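Ticket 2288
Subject: Handheld gripper station, operator rules not matching what the checker wants
Project: Zirkitz
Opened by: Irina Sârbu
Status: open, waiting on Azar
Priority: normal (was high)

11th October, first entry

Checker rejected 12 takes out of the soap task batch. Reason code is the same on all of them, "start state invalid". No other text. Operators say they followed the sheet. Sheet is v11, the one pinned up since May.

Read v11 again. Section on start state says "grippers at rest, object in place". Doesn't say what at rest means. Open? Closed? On the board or off it? Checker rule says both grippers open and clear of the object for the first 2000 ms. So sheet and checker don't agree, operators not at fault as far as I can see.

Asked Rorkemix whether the checker limit can be changed our side. Answer: no, fixed in the config they ship, we'd need a new build. Not worth it for this. Change the sheet instead.

Second entry

Went through the rejected takes one by one. Most begin with a finger already on the soap. A couple I can't explain, both grippers look well clear to me. Sent those to Azar with the log files.

Also went over the rest of the station rules while I was at it, seeing as the sheet is getting rewritten anyway:

Gloves on both hands, dark, same pair type. Sleeves down to the glove. Fine as it is.
White board flat on the table, nothing on it that isn't in the task list.
Dish goes down before the soap. v11 has it the other way round, probaly a copy error.
Cable off the side of the board, never across it. Not in v11 at all! People have just been doing it.
Idle gripper stays open until it's needed. Also not in v11.
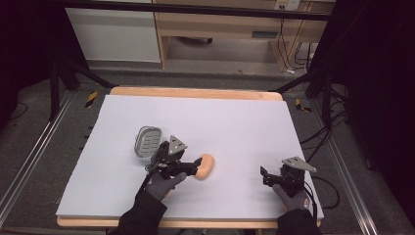
Soap task, left gripper at the soap, right one open. Cable off the right side.

Want the idle gripper line in bold on the new sheet. If the spare hand closes on nothing, the checker logs a grasp event and then the counts don't match the task list. Had that on the Dremuswood job too, took ages to find.

Third entry

Draft v12 done and sent round. Changes from v11:

Start state: both grippers open, clear of the object, hold still until the tone.
Dish before soap.
Cable rule added.
Idle gripper rule added.
End state left alone, no complaints about it.

Comment back from the operators: "hold still until the tone" is no good if the tone is off, and it is off by default after a restart. Fair point. Tone setting added to the morning checks, top of the list. Anyone restarting mid session has to redo that line as well.

Other comment: can they re-do a bad start without logging a new take? No. Stop, mark it bad, new take. Trimming the front off a take isn't allowed either, the timings go out and then we can't tell which ones were touched. Put that in v12 under "bad starts".

Fourth entry

Azar replied on the two odd ones. They think the gripper zero was off, so the width reads as part closed when it's open. Want a zero check log from the same session. We don't keep one. Adding it: zero both grippers at start of session, write the reading down, inital it.

To do
- v12 printed, v11 taken down (me)
- zero check sheet, one per session (me)
- rejected takes stay in the batch marked bad, do not delete
- Azar to confirm what zero offset is acceptable, no number from them yet

Leaving open until the Azar number is in.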